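家务与小厨房整理 第三讲讲义
主题:台面、碗架、杯架,还有一台小烤箱

大家好,先说两句课前的事。上次交上来的台面平面图我都看完了,画得比我想的认真,有同学连抹布挂哪儿都标了。不过有个毛病很普遍:图上全是东西,手没地方放。你总得有块地方切菜吧?所以今天整堂课都围着一张台面讲,讲义我写得啰嗦一点,缺课的同学也能看懂。

一、先铺垫子,再摆东西

我自己的习惯是在台面上铺一大块深色的垫子,台面边上露一圈出来。垫子的好处是给自己画了个圈,圈里是干活的地方,圈外尽量别放。浅色台面配深色垫子,掉了面包屑、菜叶子一眼就看得见,擦的时候也不会漏。

垫子选多大?量一下你两只手肘张开能扫到的范围,比这个再宽一点就行。太小了东西摆不下,太大了前沿会垂下来,你一靠过去就把整块带歪(我干过,一碗绿豆全翻了)。上学期Punham那间小教室的垫子就是买大了,后来裁掉一截才好用。

二、烤箱放哪一边

小烤箱这东西,很多人是贴着墙正正地摆,门朝自己。我以前也这么摆,后来改成放在左手边,转个角度,开口朝右,对着台面中间。你试试就知道了,右手端着盘子,顺着就送到门口,人不用挪。惯用左手的同学,反过来摆就好。

要注意的是门。往下翻的那种门,打开以后要占一大块地方,所以摆位置的时候一定要把门放平了再量!关着门量的都不算。门前面那块也别放杯子,门放下来的时候会碰到。

还有散热。烤箱背后和侧面都要留空,留多少看说明书,各家写的不一样,我不在这里给统一数字。垫子能不能放在烤箱底下,也要看垫子的材质耐不耐热,拿不准就别垫,直接放台面上,或者加一块隔热板。

三、盘子和碗架

碗架我偏爱木头的,盘子一个个竖着插进去,声音轻,也不容易磕。塑料的、金属的我都用过,各有各的好,大家按预算来。木架子要记得隔几天拿到通风的地方晾一晾,底下那几根最容易发黑。

取盘子的动作,我们课上要练一练。很多人是捏着盘子中间往外抽,抽出来满盘手印。正确的拿法是捏住上沿,先往上提,提过了架子再往外走。放回去也是一样,先对准缝,再往下落,别斜着塞。听起来很无聊对不对?可是我在Wudaseo带班那阵子,碎掉的盘子一大半都是斜着塞出来的。

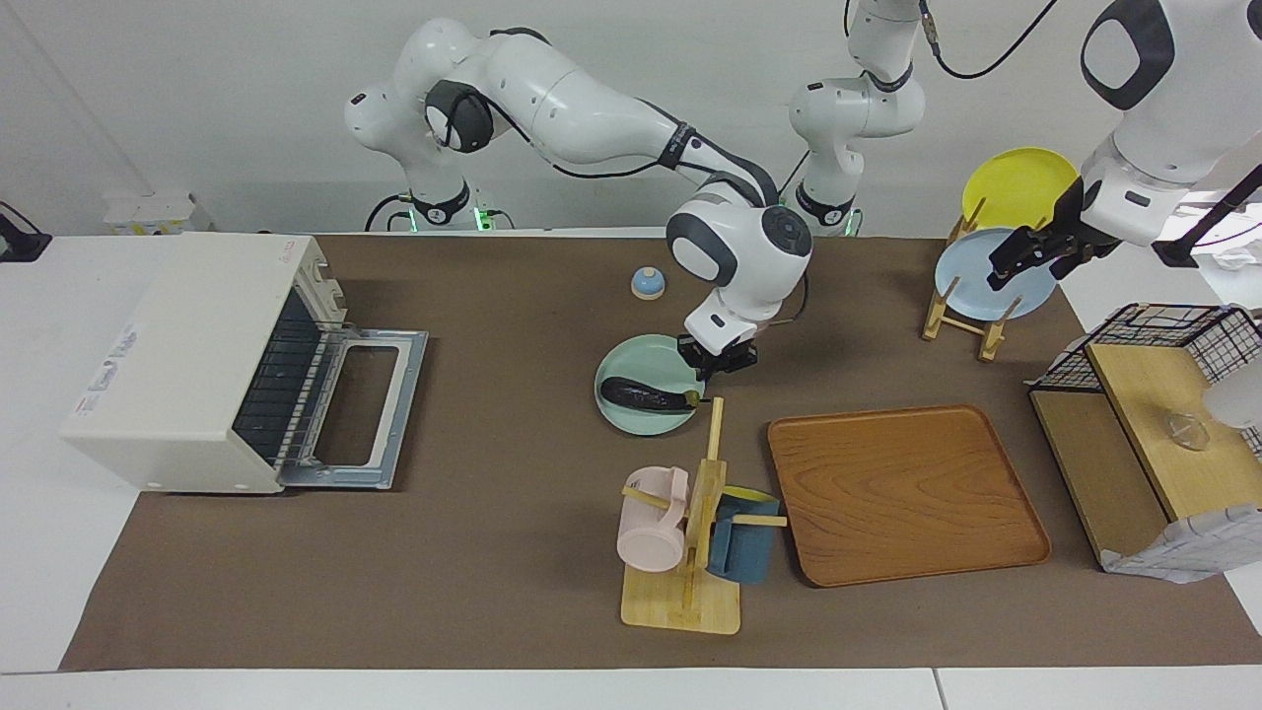
再说备菜的盘子。我主张每样菜先有一个自己的盘子,洗好、沥过水,放在盘子里端到台面中间,然后才去拿刀。拿茄子来讲,它圆滚滚的,直接搁在台面上会跑,放盘子里就老实多了。放的时候横着放,蒂朝你拿菜的那只手,一伸手就能抓到蒂那一头。提醒一句,有的茄子蒂上有小刺,抓之前看一眼。

盘子颜色最好浅一点,浅绿、浅蓝、白的都行。深紫的茄子放在浅盘子上,有没有洗干净、有没有碰伤的地方,看得清清楚楚。反过来,豆腐、白萝卜这些,我会换个深色盘子。这个不强求,家里有什么用什么。

四、杯架

杯架是今天最占便宜的一样东西。一根立柱,一个方底座,上面横着伸出几根短棍,杯子把手往上一套就完了。占的地方就底座那么一小块,却能把几只杯子都收起来。

挂的时候讲究一个左右平衡。先挂左边一只,再挂右边一只,别一口气把一边挂满,轻的木架子会倒。两只杯子的话,一粉一深蓝这种,颜色差得远,家里谁用哪只根本不用问。

放前面还是放后面?我是放在台面靠前的位置,拿着顺手。有小孩的家里请往后挪,这一条没得商量。

五、那些"没用"的小东西

每次讲到这里都有人问我,铃铛能不能留在台面上。就是服务台那种,按一下叮一声的。能留!我家吃饭就靠它叫人,比扯着嗓子喊强。但是要放在后面,靠中间,别挡住干活的路。我的规矩是每张台面只许留一件这样的小玩意儿,想放第二件,就先把第一件请下去。Bredis那个班的同学后来把这条叫"一件制",我觉得挺好,就一直用着。

六、课堂练习

两人一组,一个动手,一个看着。时间14分钟,到点就停,没做完也停。

先把台面全部清空,擦一遍,铺垫子。
摆烤箱,开门,量出门放平以后占的地方,记在纸上。
摆碗架,取盘、放盘各做3次,请同伴看你的手。
把茄子装盘,端到中间,绕着台面走一圈,看看有没有哪个角度会碰到它。
挂杯子,左右交替。
最后放一件小东西,说说为什么放那里。

做完换人。换人的时候请把东西全部撤掉重新来,别偷懒在别人摆好的上面接着改,那样你练不到。

七、作业和准备

作业:重画你家的台面平面图,这次要画上打开的门(烤箱门、柜门、冰箱门都算),再用虚线画出你两只手的活动范围。文字说明控制在225字以内,超过的部分我就不看了。满分100,图占大头。星期三上课前交到Bettencourt楼一层的信箱里,用夹子夹好,别用订书机,我要摊开来看。

下一讲讲水槽和沥水,请带一块你家正在用的抹布来,旧的就行,别特意去买新的。穿袖口能挽起来的衣服。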